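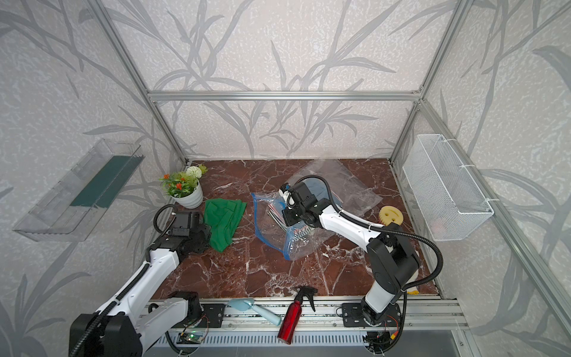

Ticket 412: Shuttle transfer missing from booking, Kesotdale Lodge
Category: Reservations / Add-ons
Status: Resolved
Opened by: Guest (web form)

First message

Hi there, hoping someone can sort this out before I lose the plot. I've booked four nights at Kesotdale Lodge for my sister and me (the hot springs and snowshoe package), and when I paid, the shuttle from Ukthorpe airstrip was definitely in the cart. I remember because I grumbled about the price! Now the confirmation email lists the room, the snowshoe hire and the two spa sessions, and the shuttle has vanished. My card was still charged the full amount, shuttle included.

Things I've tried so far:
Logged out and back in.
Different browser, same thing.
Opened the booking in the Tinent app on my phone. The app shows a little bus icon next to my arrival day but when I tap it I get "No item found (184)".
Checked the junk folder for a second email. Nothing but a mattress sale.

We fly in on a tiny plane and there's no taxi out there as far as I can tell, so I'd rather not be standing on a gravel strip in October with two duffels and a cranky sister.

Reply from Čestmír Sokol, guest support

Thanks for writing in, and sorry for the fright. I can see the payment, and I can see the shuttle was paid for, so your money isn't lost. What I can't see is a seat. Error 184 means the app has a transfer on your booking that doesn't match any run on the driver's list. Could you tell me two things: your flight's arrival time, and whether you changed anything on the booking after paying?

Guest reply

Arrival is 2:30 in the afternoon. And yes, now that you mention it, I did fiddle with it! I swapped from the twin room to the one with the wood stove, maybe ten minutes after paying. It asked me to confirm the change, I clicked yes, and it went through without any fuss. I didn't touch the shuttle -- didn't even go near that page.

Čestmír Sokol

That'll be it. When you change rooms, Tinent cancels the old stay and makes a new one, and everything attached is meant to hop across. The spa and the snowshoes did. The shuttle is run by Hrnčiar, a separate outfit, and their side only accepts a transfer if the flight number is filled in. Your old booking had one. On the new one that box is blank.

Please try this:
Open the booking on a computer (the app won't let you edit this part).
Go to Travel details and put the flight number in with no space between the letters and the digits.
Save, then wait 30 minutes before you check again. Saving it twice puts you at the back of the line.

Guest reply

Okay, did all that. I did put a space in the first time, sorry, old habits, and it told me off in red. Took the space out and it saved. Made a cup of tea, folded some laundry, came back and the bus icon is now green in the app. But it says pickup is 11:15 in the morning, and we'll still be in the air then! Is that just a placeholder or are we being collected three hours before we exist?

Čestmír Sokol

Good catch, and not a placeholder. It's put you on the morning run, which is the default when a transfer is added late. I've phoned Hrnčiar and they have moved you both to the afternoon one. Their reference is 182. The app should catch up overnight. The driver meets the plane, so if you're late he's late too.

Guest reply, 16th August

Morning! App now says 2:45 pickup, two passengers, and I've got a fresh confirmation email with the shuttle on it. I've printed it as well, my sister's idea -- she doesn't trust phones in the cold.

One tiny suggestion while I'm here. It'd be awfully nice if the room change page said something about the flight number, even one line of grey text. I'd have filled it in and saved us both a few emails. Also, can the driver take snowshoe poles? We have our own and they don't fold.

Čestmír Sokol

Poles are fine, they go in the rack at the back with the skis. I've passed the suggestion along to the web team as a separate ticket and linked it to this one. Closing this as resolved. If the pickup time shifts again, reply here and it'll reopen by itself.

Guest reply

Perfect, thanks heaps for your patience. Close away!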